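4.2 Gripper comparison in simulation

The two grippers were compared on the same simulated arm, with the same controller gains and the same wrist camera. Only the end effector model and its collision meshes were exchanged. The first, the Kevum, is a two-finger linkage gripper in which each finger follows a curved path as it closes. The second, the Dramel, is a parallel-jaw design with a straight closing path and a shorter finger. Both were commanded through the Amrani interface described in Section 3, which takes a target opening and a force limit and returns the measured opening at each control step.

Each gripper was run for 3000 episodes. An episode begins with the arm in one of four home poses and ends when the object has been lifted clear of the table and held, or when the step limit is reached. Object positions were drawn from the same list of seeds for both grippers, so that every Kevum episode has a matching Dramel episode. Physics parameters were left at the values used in Section 4.1. The friction coefficient of the finger pads was set equal for the two models; we return to this choice below.

Thin objects were of particular interest. A pen offers little surface to the pads, and a small error in wrist rotation places the contact line across the barrel at a poor angle. On a linkage gripper the fingertips also move along the approach axis while closing, and a controller that does not correct for this will pinch above or below the intended point. Figure 5 gives the wrist camera view for a pen trial with the fingers spread.

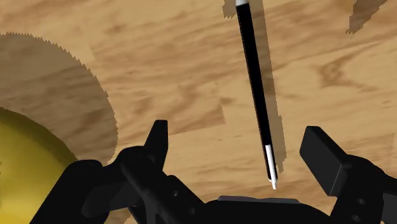
Figure 5. Wrist camera view, rendered, pen trial. Fingers open, pen between them. Shadows are drawn by the simulator at the resolution used throughout the experiments.

The correction was implemented as a lookup table from commanded opening to fingertip offset, computed once from the linkage geometry. At every control step the wrist target is shifted by the tabulated offset, and the shift is limited to the same maximum velocity as the rest of the motion. No table is needed for the Dramel, and its wrist target was passed through unchanged.

With the correction disabled, 204 of the Kevum episodes ended in what we label a slip: both pads registered contact, the lift was started, and contact was then lost at one pad. Most of these involved thin objects. Replaying the same seeds with the correction enabled removed the larger part of them. The remaining slips share a late rotation of the wrist, which we attribute to the pose estimate and not to the gripper — the matching Dramel episodes show the same rotation, although the shorter finger tolerates it better.

Shadow rendering was kept on for both grippers. In an early version of the setup it was off, and the pose estimator, trained on the Dandix image set, then gave steadier results than we could justify for use outside simulation. Hard shadow edges close to a dark, slender object are a known source of error for this estimator, and removing them would have favored both grippers without telling us anything about either. The shadow settings were fixed on 1 April 2019 and all episodes reported here were run after that change.

Equal pad friction is the weakest assumption in the comparison. The physical pads differ in material and in wear, and measurements by Magdy Shawky on the bench units suggest that the difference grows with use. A sweep over pad friction is given in Section 4.3.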